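Last updated 4 May 2022

# Getting can rings and drink marks off a wooden table

A cold can left on bare or lightly finished wood will leave a ring. Most of them come out with things you already have in the cupboard. Start with the gentlest method and only move on if the mark is still there once the wood has dried.

## Work out which mark you have

**White or cloudy ring.** Moisture is sitting in the finish. It hasn't reached the wood, and it's the easy one.

**Dark grey or black ring.** Water has gone through the finish and into the timber.

**Sticky patch with a brown edge.** Dried soft drink. Clean this off before you decide anything else, as there may be a white ring hiding under it.

Knots can look a lot like stains on pale timber. Run a fingernail across the spot and look at the grain. If the grain bends around it, it's a knot and you should leave it alone.

## What you'll need

- Two soft cotton cloths (old T-shirts are fine)
- Dish soap and warm water
- Petroleum jelly
- Hair dryer
- 240 grit sandpaper, for dark rings only
- Oxalic acid wood bleach, for dark rings only
- Gloves and eye protection
- Furniture wax or oil to match your finish

## Sticky patches

1. Put a few drops of dish soap in a bowl of warm water.
2. Wring the cloth out until it no longer drips.
3. Wipe with the grain. Colour coming off on the cloth means the finish is thin, so stop and let it dry.
4. Dry straight away with the second cloth.

## White rings

1. Set the hair dryer to low and hold it a hand's width off the table.
2. Keep it moving for a couple of minutes. A fresh ring often fades while you watch.
3. If it doesn't, rub in a thin layer of petroleum jelly and leave it overnight.
4. Wipe off, then buff.

Conall Fahy, who refinished my dining table, uses mayonnaise in place of the jelly. It works the same way but it smells, and you have to wash it off properly.

## Dark rings

1. Sand lightly with the grain until the finish over the ring is gone.
2. Mix the wood bleach as the label says. Wear the gloves and open a window.
3. Brush it over the whole board, end to end, or you'll swap a dark ring for a pale one.
4. Rinse and neutralise following the label.
5. Leave it 27 hours before you touch it again. I've tried going sooner and the oil went blotchy.
6. Refinish the board.

Don't try this on veneer. It's thin enough that you can sand straight through it.

## Keeping it from coming back

Wax twice a year. I do mine in September and again in autumn. Cork coasters are better than glazed ones, which let the water run off the side and under the edge. Wipe the bottom of a can when it comes out of the fridge, and check under anything that has been standing on the table for a while.
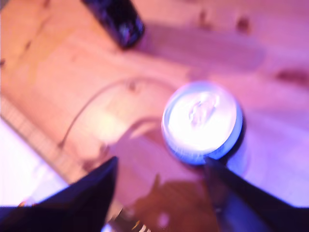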